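Resources / Open records / Tennis courts / README

Reading time: 5 minutes

# Komgate Public Courts Bookings Record

## Summary

The Komgate Public Courts Bookings Record holds the bookings made for public tennis courts in the borough of Komgate. It is published by the Morkasex Institute for Local Sport on behalf of the borough's leisure service. It covers 37 courts on 5 sites and is issued twice a year, in May and in November.

The record is meant for those who plan, study or write about the use of shared sports ground. It may also help clubs and schools that wish to know when courts are likely to be free. It does not contain match results, player rankings or coaching notes. 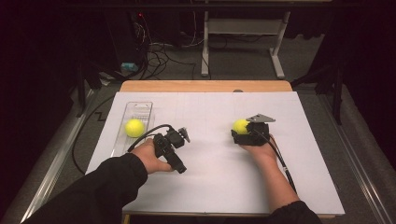 Bookings reach the Institute through the Tinon booking system, which has been in use at every site since the record began. Two of the sites also keep a paper sheet at the gate for players who arrive without a booking. These sheets are typed up by site staff and added to the main file at the end of each month. Entries taken from paper are marked `P` in the `source` column and all others are marked `T`.

## What the record contains

Each row stands for one booking of one court. A group that books two courts for the same hour will therefore appear as two rows, joined by a shared value in `group_ref`.

| Column | Meaning |
|---|---|
| `court_id` | Short code for the court, made up of site letters and court number |
| `surface` | Hard, clay, artificial grass or grass |
| `start_time` | Start of the booked period, local time |
| `length_min` | Length of the booking in minutes |
| `booking_type` | Casual, club, school, coaching or league |
| `lights` | Whether floodlights were requested (`Y` or `N`) |
| `status` | Kept, cancelled, closed or unknown |
| `source` | `T` for the booking system, `P` for paper |
| `group_ref` | Shared reference for linked bookings, otherwise blank |

A status of `closed` means that the site shut the court for rain, frost, repairs or an event. A status of `unknown` is used where staff were not on site to confirm whether the players came. Users should not treat `unknown` as a missed booking.

## Equipment loans

A second, smaller file, `loans.csv`, lists the rackets, nets and balls lent out at the site desks. It may be linked to the main file by `court_id` and `start_time`. Balls are recorded by the tube and not singly. The loans file is less complete than the main file, as one site stopped lending rackets during refurbishment and has not yet resumed.

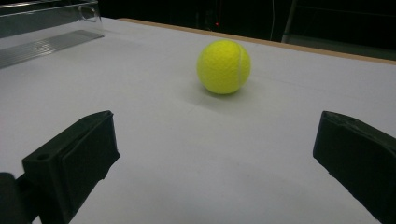

*Tennis ball on a white tabletop.*

Balls returned to the desk are sorted as fit for play, fit for practice or withdrawn. The grading is done by hand and by eye. Practice differs a little between sites - the staff at Tsuji Park, for example, withdraw balls earlier in the season than others do - and comparisons of one site with another should be made with care.

## Known limits

The record shows demand only where a booking was made. Players who found no free slot and gave up leave no trace in it, and busy evenings are likely to be understated for that reason.

School bookings are often entered as a single block for a whole term. These blocks have been split into separate rows, and it is possible that some rows fall on days when the school was closed. A correction will be made when the term dates for all schools have been received.

Courts at Tsuji Park were renumbered when the lower courts were resurfaced. Earlier rows keep the old numbers. The file `court_changes.csv` gives the old and new codes side by side and should be used for any study that covers both periods.

## Privacy

No names, addresses, telephone numbers or payment details are included. Member numbers are removed before the files leave the booking system. Start times are rounded to the nearest quarter of an hour, and `group_ref` values are replaced at each issue so that a group cannot be followed from one issue to the next. 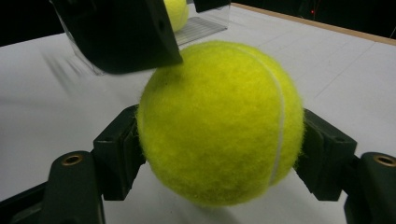 Sites may ask for rows to be withheld where a booking could point to a particular person, such as a regular one-to-one lesson. Withheld rows are counted in the monthly totals but do not appear in the main file.

## Terms of use

The files may be copied, shared and adapted for any lawful purpose, provided that the Morkasex Institute for Local Sport is named as the source. Any changes to the data should be stated clearly. Neither the Institute nor the borough accepts responsibility for decisions made on the strength of the record.

## Corrections and updates

Requests for correction should be sent to the Institute's records desk and should give the court code, the start time and the issue in question. The desk replies to written requests each Friday. Accepted corrections are entered in `changes.txt` and carried into the next issue; files already published are left as they stand.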